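Two arms, three baskets, one pile of wire: how do I get it to let go?

Posted in Home and Shared Workshop Builds
June 25, 2020

basketcase_dolton

I have a two-arm setup on an aluminum extrusion table in a shared workshop in Dolton, and the job I picked for it was sorting loose wire into plastic baskets. I picked it because it sounded easy. I'd like to go back and have a word with myself.

The setup: one arm on each side of the front rail, baskets lined up at the back, the pile to be sorted in the middle. I drive the arms by hand from a pair of controllers and record the runs, and later a small program tries to copy what I did. Right now it copies me very well, including the part where I fail.

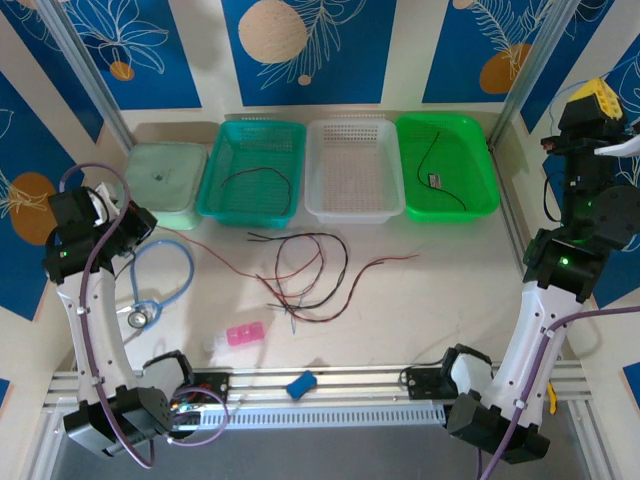

Picking up is fine on most tries. Solid things are no trouble at all. It's wire that gets me. I grab one piece and two of its friends come along, or I get a single wire cleanly over the basket, open the jaw, and it stays hooked on the fingertip like a noodle on a fork. Shaking the arm works but the whole table walks, and the guy at the next bench has started sighing.

I've tried closing slower, coming in lower, and swapping the baskets around. The last one did nothing, but I felt busy. Out of my last 15 tries at dropping a wire in a basket, 3 went in and stayed in. The software is Fedenora, whatever version was current when I set it up, with the default gripper settings.

Is this a gripper problem, a software problem, or a me problem? I'm prepared for the third one.

villanueva_bench

Mostly gripper, with a side of you.

I did the same chore on a build in my garage in Villanueva and lost most of October to it. A few things that helped, in the order I wish I'd tried them:

Check the fingertips first. If yours are ridged or printed, run a bare finger along the inside edge. Any little lip will catch insulation. I sanded mine, then put one layer of smooth tape over the gripping face. Ugly, and the drop rate went up the same evening.

Open wider than you think you need. The default release in my copy of Fedenora stopped at 65 percent of full travel. That's plenty for a block and hopeless for wire. Look for the release limit in the gripper settings and raise it a bit at a time until the jaw clears, and stop before it starts pushing on its own end stop. You'll hear it if you go too far. So will the guy at the next bench.

Drag the wire off on the basket rim. Lower the wire inside, move sideways until it rests on the rim, then open and back away along the wire. The rim does the work. Weight the basket or tape it down, or you'll be sorting baskets.

Use the second arm. You have two and it sounds as if one of them is mostly there for moral support. Hold the tangle down with one while the other pulls, and keep the pull low and slow. Lifting straight up is how you get the friends.

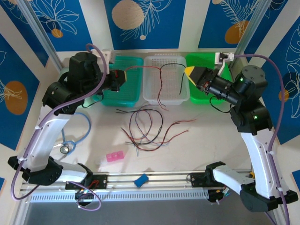 Before you record anything else

Throw out the bad runs. All of them, even the one where you nearly had it. If your program is learning from what you do, every clip of you wiggling a stuck wire is a lesson in wiggling. I kept mine because deleting them felt wasteful, and I ended up with a machine that performed a little dance over the basket before every drop. It was charming for a day.

Start over with one wire on the table. Add the next one when the first is boring.

trorbridge_tom_cat

Have you tried a magnet

basketcase_dolton

Copper, so no, but thank you for the energy.

To the longer reply: there is a lip. I could feel it with my thumbnail on both jaws, and I've been blaming the software for weeks. Taped them over with what was in the drawer. I also found the release limit, which was where you said it would be, and bumped it up. Haven't run a proper set yet, but the first wire I tried fell off the jaw so fast that I missed the basket.

The bad runs are next. There are a lot of them and I'm a little attached.

villanueva_bench

Delete them before dinner. And put some rubber under the table feet, it's cheaper than a new neighbor.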